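The hours between the demos
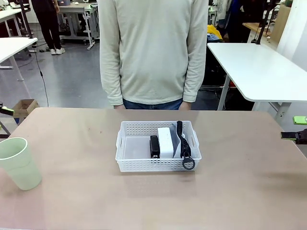 Between runs at Tadton: the two grippers wait either side of the basket, with the stapler, the white box and the coiled cord inside.

Ask anyone selling a two-armed robot what it costs to run and you will hear about electricity. At the Tadton workshop of Jevaletti, where a cell has been learning to tidy office clutter, the bigger bill is Lorna Dow's mornings.

Dow looks after the machine. She checks the finger pads for wear, wipes them, opens and closes each gripper 100 times and listens. Then she puts the objects back where the run sheet wants them, steps away from the table and lets her arms hang. Any reaching in and the run is void.

"It's mostly laying the table," she says.

The company's brochure, which I was handed twice, promises a cell that can be moved to a new job in an afternoon. The log tells it differently. In June the right gripper began closing late, and it took 3 days to trace the fault to a connector at the wrist. A replacement came from MacRitchie, the supplier, with the wrong latch. Dow filed it down. The log entry for that reads, in full, "fits now".

I asked how often the thing works. Struan Cowie, who runs the project, gave me a figure of 158 clean runs since the repair. He didn't have the number of attempts to hand and, when I wrote to ask again, he sent the brochure.

To be fair to Cowie, he doesn't claim much for the basket itself. A stapler is easy, he says, and a box is easier. He worries about the cord. Coils spring, catch on rims and come up with something else attached, and the planning software, Vunuseck, was written by people who seem to have pictured a world of boxes. His answer is more runs. Dow's would be a softer pad and a slower approach, and she has asked for both.

She got the pads. The slower approach is waiting on a software release, and in the meantime she resets the table by hand, checks the height of the arms against a strip of tape and starts again. A full reset takes her 2 minutes. I could find no line for it in the costings.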